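Holville Professional Network
Minutes of the members' meeting, 4 April 2021

Chair: Engelbert Strebel
Minutes: Damián Aravena

1. Opening
The chair opened the meeting and welcomed the members from Holville and Ulloa. The minutes of the previous meeting were accepted with one correction: the name of the Pramano group was spelled wrong on the second page.

2. Membership
The network has now 868 members, of which 278 joined through the Ulloa chapter. Mr. Strebel said that the growth is good but many new members do not fill in their profile, and so other members cannot find them in the directory. It was agreed to send one reminder by e-mail, and to not send a second one.

3. Mentoring program
The first round of the mentoring program has ended. Several mentors asked for a shorter form for the monthly report. Members from Pramano would like that mentor and mentee can come from different chapters. The chair had no objection, if both sides agree to meet online.

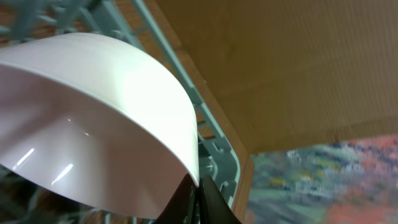

The pairs for the second round will be made by Mr. Aravena together with the chapter in Ulloa. Members who want to change their mentor should write to him directly — the reason does not need to be given.

4. Member fee
The proposal to raise the yearly fee to 100 was discussed for a long time. Some members thought it is too much for people who are between two jobs. A reduced fee for this group was suggested, but the amount was left open. The vote is moved to the next meeting.

5. Autumn gathering
The gathering is planned for November in Stalolel. The hall asks for a deposit of 2,000, and the members approved it with two votes against. Mr. Strebel will sign the contract after he has read again the part on cancellation. Talks can be proposed by any member, also in the first year of membership.

6. Other matters
A member asked if the online meetings can start later in the evening. This will be tried one time.

Open tasks
Reminder about profiles: Aravena
New report form for mentors: Aravena
Contract with the hall: Strebel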